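I only went to Zadlow for the ferris wheel. Season two, episode 19 of Tresska – the one where Clollow finally says it, up in the top car, with the whole harbor lit up behind her. I've watched it maybe more than is healthy.

The man in the ticket booth didn't even look up. "Van Hecke fan?"

"Is it that obvious?"

"You're wearing his scarf. In May."

Fine. I paid and got in, and the car smelled like old popcorn and rain. I had my line ready, too. I was going to whisper it at the top, all alone, like a complete lunatic.

Then the door opened again and a woman in rubber boots dropped down across from me.

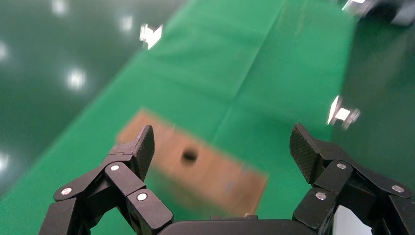

Words by Griet Stevens

"They shot it over there, you know," she said, pointing at a parking lot. "The wheel was broken that week. They put the car on a truck and 20 of us stood around holding lamps."

"Us?"

"I was the harbor, third lamp from the left."

We went up anyway. At the top she cleared her throat and said Clollow's line, every word of it, and I forgot mine.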